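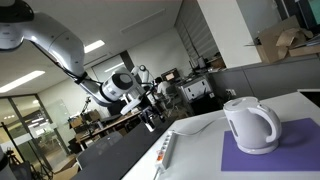

Section 4: Setting up your scoring table

Welcome to the fun part! By now Custora is installed on your laptop and your club's roster is loaded (if it isn't, go back to Section 3). This section gets you from a bare table to a live box score, and once you've done it a couple of times it'll take less than a quarter of an hour.

These steps were written for the Drotley community league, but they work for any gym with a table and a power outlet.

Before you start

You will need the laptop and its charger, the Busus shot clock controller, the long data cable (the grey one, not the short one used for updates), and a paper scoresheet. Yes, still paper. The league rules require it, and it has saved more than one fourth quarter.

4.1 Placing the table

1. Set the table at centre court, on the side opposite the team benches if your gym has room.

2. Leave 95 cm between the front edge and the sideline. Players do come flying through here, and you'll be glad of the gap.

3. Sit the scorer on the left and the clock operator on the right. The on-screen layout assumes this order, and you can flip it under Display > Seating. 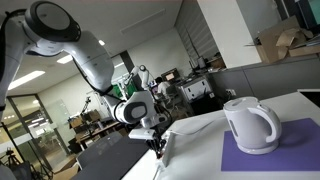
The scorer needs a clear patch big enough for the laptop and the scoresheet side by side, so decide early what else is allowed up there. Drinks are the usual trouble. A kettle on a mat, like the white one on the purple mat here, is lovely for a winter tournament, but give it a table of its own well away from the controller. Cold drinks go on the floor behind your chair.

Caution: Liquid in the controller housing will stop the clock and the horn. If a spill happens, unplug the controller first and then wipe it down. Don't try to finish the period on it.

4.2 Connecting power

1. Plug the laptop charger in before anything else.

2. Plug in the controller and wait for three short beeps.

3. Run the data cable from the port marked SCORE to either side of the laptop.

4. Tape down any cable that crosses a walkway.
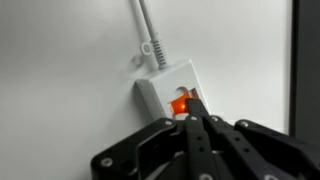

Fig. 4-3. Wall-mounted box with its cable coming in from above.

Note: If you hear one long beep in place of three short ones, the controller is still holding the last game. Press and hold RESET until the display reads 300, then let go. That's the test value, and it clears by itself when you start a new game.

4.3 Starting a game

1. Open Custora and choose New Game.

2. Pick the home team, then the visitors. Home always shows on the left, whichever basket they're shooting at.

3. Type in the four-digit game code from your schedule. Codes under 1000 need a leading zero, so game 451 goes in as 0451 and game 574 as 0574.

4. Ask each coach to confirm their five starters, and tap each name once. Starters turn green.

5. Press Ready. The clock arms, and you're set for the tip!

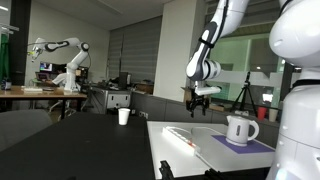 If a coach changes a starter after you've pressed Ready, there's no need to begin again. Hold the player's name, choose Swap, and tap the replacement. The change goes into the log with the time, which keeps the referees happy.

4.4 Recording shots

This is where Custora really shines. Tap the spot on the court where the shot was taken, tap the shooter, then swipe up for a make or down for a miss. The program works out on its own whether it was a two or a three — feet on the line count as a two, so tap inside the arc when you're unsure.

Assists come next. After a make, the shooter's teammates light up for four seconds. Tap one to credit the pass, or let it fade if there wasn't one.

Tip: Taner Karakaya, who scores most of the Bayram home games, calls out each shirt number under his breath as he taps. Try it for a quarter. Your rebounds will be much cleaner, too.

Caution: Don't close the laptop lid at halftime. Some models go to sleep and drop the controller. If yours does, open the lid, choose Reconnect, and check the score against the paper sheet before play restarts.

For fouls, timeouts and the possession arrow, go on to Section 5.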